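Fallville site adds plate handling to hand-shown robot tasks

Kadrić has started a second round of demonstration recording at its Fallville site, the company said in August. The new round covers plates and small dishes on a table. The first round, which ended in spring, covered folded towels and cartons.

The recordings are meant for Hiron, the company's two-arm control software. Hiron has no built-in routine for picking up a plate. It is trained on records of a person doing the job, each paired with a short written label such as "stack" or "move to the left side." The software then produces arm and hand motion for a similar table it has not been given before.

Two methods are used. In the first, the operator does the task with their own hands while a head-level camera records the view. In the second, the operator sits at a control station and drives the two arms remotely, with joint positions and grip commands logged at the same time as the video. The first method is faster and cheaper per recording. The second gives data that matches the machine directly, with no conversion from human hand to robot hand.

Kadrić's plan for the plate work sets a target of 3000 accepted recordings across both methods. At the end of the last reporting period the count stood at 891. A recording is accepted if the task is completed without a restart, both hands stay in view during contact, and the label matches what was done. Rejected recordings are kept in a separate set and may be used later for training the system to recognize a failed attempt.

Plates were chosen for their contact problem. A flat plate on a hard table leaves little room under the rim for a fingertip, and the usual answer – pressing down on one side or sliding the plate to the table edge – takes coordination between two hands. With two plates close together, the second hand also has to avoid pushing the neighbor. Operators are told to approach at normal speed and to leave small corrections in the record.
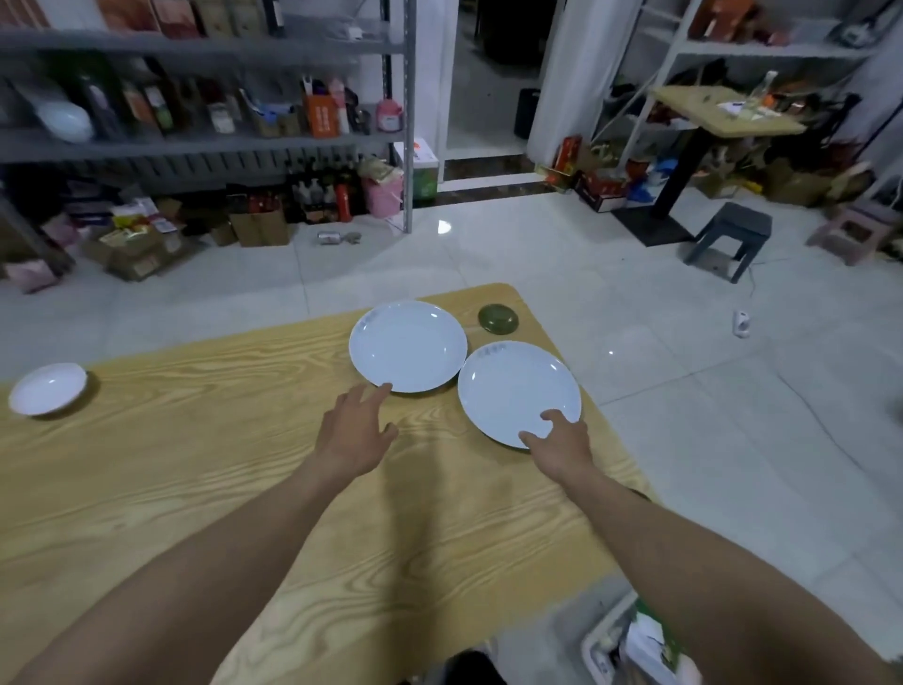
Rooms left as they are

The company does not record in a cleared studio. Tables stand in ordinary storage and living spaces, with shelving, boxes and stools left in the background. According to the project notes, software trained against a plain backdrop lost track of dish edges when it was moved to a busier room. Glossy floor tile is also allowed, and reflections from ceiling lights are not masked out in processing.

White dishes on a light tabletop are treated as a separate category. The low contrast makes the rim harder to locate, and the notes ask for extra recordings of this combination under both daylight and indoor lighting. Printed patterns on the rim are logged as a visual feature but are not used as a grip target.

Remote control delay

Remote sessions are run from a station in Drilton over a dedicated line. Delay on the line is logged for every session. When it rises above the set limit, the session is paused and the current recording is discarded, as operators tend to slow down and overgrip when the video lags behind their hands. The Drilton station has no force feedback, so contact has to be judged from the video and from a grip-load readout on the screen. A force feedback handset is under test but has not been approved for recorded sessions.

Next steps

Training on the accepted plate recordings will begin once the target is met. The first trial will use plates of the same size placed side by side, followed by mixed sizes and partly overlapping dishes. Bowls, cups and glassware are outside the scope of this round.

Kadrić said it will report completion rates separately for the two methods, so that the value of hand-shown recordings can be compared with those made by remote control. It has not said whether the recordings will be released outside the company.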